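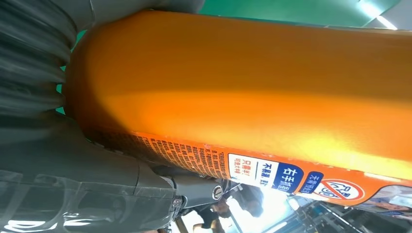 Can a big plastic bottle be used again for something else once the product in it is gone?

It depends on what came in it. Bottles that held drinks, cooking oil, dish soap or shampoo can be washed out and put to work around the house. Bottles that held drain opener, bleach, motor oil, weed killer or anything sold with a hazard warning should be kept for that product only and then thrown out the way the label says.

We get this question at the Purnaten swap room every October, when people clean out the cabinet under the sink before the holidays. The swap room takes empty bottles with their caps for the refill shelf, and last month 19 of them had to go straight in the trash. Most could have been used if they had been rinsed or if the label had been left on.

The label matters more than people think. Please do not peel it off before you bring a bottle in. The label is how the shelf crew sorts household cleaners from food containers, and a bare bottle can't go on either side. If the label is in a language you don't read, leave it on anyway. Several families in the Iduston apartments shop at import stores, and there is usually a person at the sorting table who reads Chinese, Spanish or Azeri. A phone translation app handles large print fairly well. It does badly with the small lines that wrap around the side, and those are often where the ingredients and warnings are printed. Hold the bottle still, turn it a little at a time, and translate one strip at a time.

A red circle with a slash through it means something is not allowed or not recommended, but the circle alone does not tell you what. Read the words or the drawing inside it. On some products it is a safety warning. On others it is part of the sales pitch and says what the product does without. Don't guess from the color of the bottle either. Orange, yellow and green plastic gets used for dish soap, floor cleaner, juice and car wash liquid alike.

How to clean a bottle for the shelf

Empty it all the way. Stand it upside down in the sink overnight if the product is thick. Fill it one third with warm water, close the cap, shake it, and pour it out. Do this until the water runs clear with no suds. For dish soap that can take 7 rinses. Very hot water will warp thin plastic, so use what comes from the tap.

Wash the cap by itself. If there is a pump, work it in a bowl of clean water until no soap comes out of the spout. Let everything dry with the cap off. A bottle that is closed up damp will smell in a few days.

Do not mix leftovers to save space. Two cleaners that are fine alone can give off fumes when combined, and anything with bleach in it should never touch anything with ammonia or acid. Bring partly full bottles to the county collection counter on Zurkton Road, closed tightly and standing up in a box.

What the shelf can use

Bottles with a screw cap that still seals. To check, fill the bottle with water, close it, lay it on its side on a paper towel and come back in 15 minutes. If the towel is dry, bring the bottle. Pumps and squeeze tops are welcome too, as long as they work.

Cracked bottles, bottles with no cap and bottles with dents near the neck go in your recycling bin at home if your building accepts that type of plastic. Look for the number in the triangle on the bottom.

Food containers and cleaner containers stay separate for good. A washed soap bottle can hold more soap, plant water or sand for the front steps in winter. It should not hold anything a person will drink or eat, even after many rinses.

If you refill a bottle at home, put a new label over the old name. Masking tape and a permanent marker will do. Write what is in it and the month you filled it. Keep it out of reach of children the same way you would the original.

The Azar room at the back of the building has shelf space for 200 bottles, and it is now a little over half full. Drop-off is from 9 in the morning until noon at the side door. Please hand the bottles to a person and do not leave bags outside overnight.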